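4.2 Laying out the tableware

1. Wipe the tabletop and let it dry before placing any items.

2. Set the orange bowl and the mug side by side, leaving the front of the table free. Lay the fork flat.

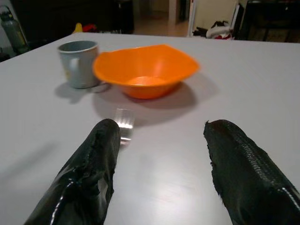
3. Stack the white plate on the orange plate. Place the teal plate to the right of the stack.

Note: The rims in a stack may overlap unevenly.

4. Keep the lidded jar at the back left corner.

CAUTION: Hold spoons clear of plate rims. 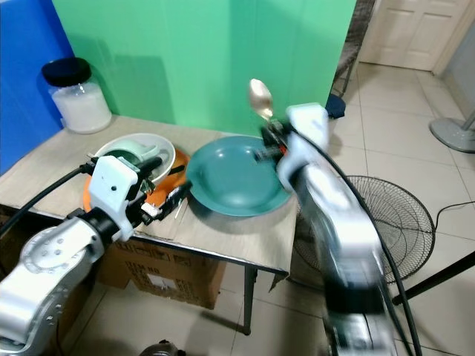 Fig. 2. Stacked plates, teal plate and spoon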